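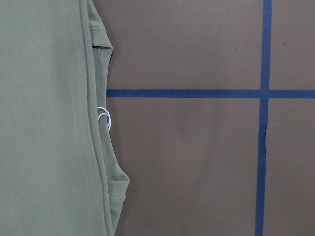 Chelsea Wragg asked under our last post whether the Brindthorpe Clothing Library intends to keep lending knitwear through the summer, given how few people borrow it in the warmer months. The answer is yes. This thread sets out the lending terms that apply from August 22, 2025.

1/ The library lends clothing to any resident of Brindthorpe or Pokwood who holds a current card. A card is free of charge. Proof of address is required at registration and again at each annual renewal.

2/ Knitwear remains available all year. Demand falls in the summer, as Ms. Wragg observes, but requests for interviews, travel and hospital stays continue in every season. Reducing the knitwear shelves would save very little space.

3/ The loan period for everyday clothing is now three weeks. Formal wear is lent for one week. Either loan may be renewed once, in person or by telephone, unless another member has placed a hold on the garment.

4/ Members may place a hold on any garment in the catalog. Held garments are kept at the Faris Street desk for two working days after notice is sent. They then pass to the next person on the list.

5/ Last year the library recorded 266 holds that were never collected. Members who no longer need a garment are asked to cancel the hold so that it may be offered to others. No fee is charged for a cancellation.

6/ Garments should be returned clean. Please follow the care label. Where a label is missing, wash in cold water and dry flat. Members without access to a washing machine may return garments unwashed in the bag provided and should tell the desk when doing so.

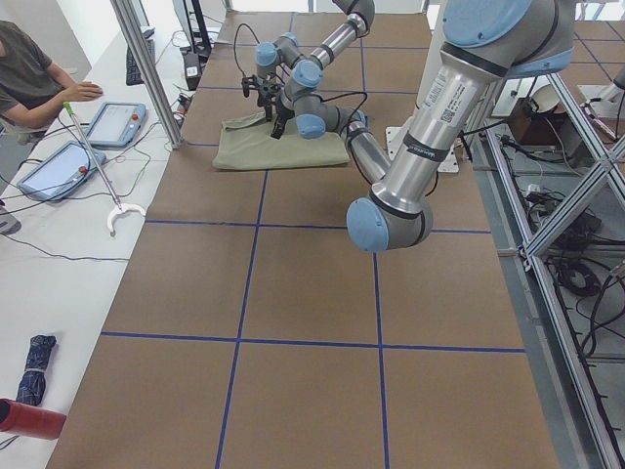

7/ Please do not attempt repairs at home. A loose seam or a pulled thread is ordinary wear and carries no charge. Write the fault on the return slip and the mending room will attend to it before the garment is lent again.

8/ Charges apply only when a garment is lost or can no longer be worn. The charge is based on the replacement value shown in the catalog. Any member who would find payment difficult may write to Despina Manolakis at the Faris Street desk, and the matter will be handled in confidence.

9/ Several members have asked about children's sizes. These are held at the Pokwood branch and may be sent to Brindthorpe on request. School uniform items are lent for the full term and are not subject to the three-week limit.

10/ Donations are paused until the spring sorting is finished and will resume in March. Items left outside either branch cannot be accepted and will be passed to the town's textile collection.

11/ The full terms are posted at both branches. Printed copies in large type are available from the desk. Questions about existing loans should be made by telephone, as account details cannot be discussed in replies to this thread.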